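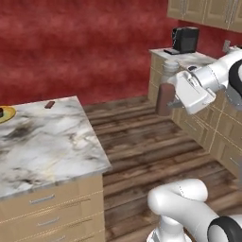 FOR IMMEDIATE RELEASE
Ice dancer Ustyna Holovko joins Andaseo skating club as head of ice dance

BRERNNESS, 2021-01-19 – Andaseo Skating Club has signed former competitive ice dancer Ustyna Holovko to run its ice dance program. Three-year deal. She starts on the ice in March, with off-ice work beginning before that over video.

Holovko takes over a program that has been without a full-time head for two seasons. Coaches on the singles side have been filling in. Results held up better than anyone had a right to expect, but partner searches stalled and the junior teams were sharing one practice slot with the adult class.

That changes with the new schedule. Ice dance gets its own morning block at the Brernness rink, 45 minutes, before school, five days out of seven. Evening ice stays as is for now.

About Ustyna Holovko

Holovko started skating at four because her older brother played hockey and there was public ice after his practice. Singles until she was 11. Switched to dance after a coach saw her doing pattern steps on her own in the corner and found her a partner the same month.

She competed for 13 seasons with two partners. Best known at home for the tango free dance from her last season, which she choreographed most of herself and which club skaters still try to copy (the curve lift especially, please ask a coach first).

After retiring from competition she worked as a choreographer and technical coach, mostly with junior teams. She has put together programs for skaters in both ice dance and pairs, and has taught edge classes for hockey players, which she says she enjoys more than the hockey players do.

She studied physical therapy part time while competing and finished the degree a year after she stopped. The club expects that background to show up in the off-ice program, wich is being rewritten from scratch. Less running, more balance and hip work. Dance hold practiced on the floor before it goes on the ice.

Holovko speaks Ukrainian and English. She will live in Brernness.

"I have coached here as a guest and I always wanted more time with the same kids," Holovko said. "You come for a week, you fix one thing, you go home. The next summer the thing is back. Now I can be annoying about it all year."

What she plans to do first

Tryouts. Open to skaters from any club, ages nine to 17, with or without a partner. Skaters without a partner will be matched for the session and rotated. A test level is helpful but no minimum this time – Holovko wants to look at knees, edges and timing, and said she can tell a lot from plain stroking to music.

There are 80 places. If there are more applications than that, a second session will be added rather than a waiting list.

New pattern dance class for adults. The adult group has asked for this for ages. It'll be separate from the junior teams at last. Beginners fine, own skates needed, hockey skates not OK for this one.

Choreography days. One each month, bookable by teams from outside the club. Music should be sent ahead of time, already cut. Teams showing up with uncut music will be sent to the lobby to cut it.

Partner register. Holovko will keep a list of skaters looking for a partner, with height, level, and how far they can travel. Parents' permission needed for anyone under 18. The list won't be posted publicly.

Costs and who is paying

Club members pay nothing for the tryout. Visitors pay an ice fee at the desk.

Kushnir, the blade and boot shop on the lower level of the rink, is lending dance blades for skaters who come over from singles and don't want to buy before they know. First fitting and sharpening included. Blades come back at the end of the season or are bought at the used price.

Promach is covering the cost of the morning ice through the end of next season. The company has backed the club's summer show before, this is it's first time paying for training ice. Their name goes on the practice jackets, nothing on the competition dresses.

The rest comes out of the club's own funds, including $735 put aside for a new speaker on the north side of the rink. Anyone who has tried to hear a foxtrot from that end will understand.

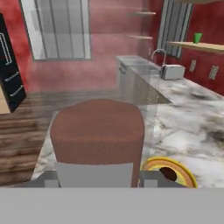 Marta Hrytsenko, reached by phone between lessons, said the morning ice was the part she had pushed hardest for. Dance teams need the whole surface, she said, and you can't learn a full pattern while dodging spins. She also said she was looking forward to handing the junior teams over, and that she'd miss them by about the second week.

Hrytsenko stays with the club and goes back to singles full time. Her skaters keep their current lesson times. No changes to the learn-to-skate classes either, we've had a lot of calls on this.

Dance teams at the club now

Andaseo has 6 dance teams training at present, from juvenile up to junior. Two of them are new since last fall. None has a senior team mate to train next to and that's something Holovko has been asked to work on over the length of the contract. She wouldn't name a target for placements. Asked twice. She said she wants the teams to skate closer together and to finish their music, and placements can be discussed after that.

All teams will get new rhythm dances for the coming season. Free dances will be kept where they suit the skaters. Holovko has watched video of every team and sent notes, quite long ones.

How to apply

Tryout forms are at the rink office and on the club website under Ice Dance. Include skater's name, date of birth, current level if any, height, and a parent's phone number. Video is optional, phone video fine. Forms sent without a phone number can't be processed.

Skaters will be told their group and ice time by email. Bring gloves, water, and a fitted top so posture can be seen. No dresses or competition makeup needed.

Parents can watch from the stands subject to rink rules on the day. Those rules have been changing, check the website before driving over.

Interviews

Holovko is available for phone and video interviews, mornings preferred. Requests go through the club office. Please say which outlet and how long you need.

Media contact: Andaseo Skating Club office, Brernness

###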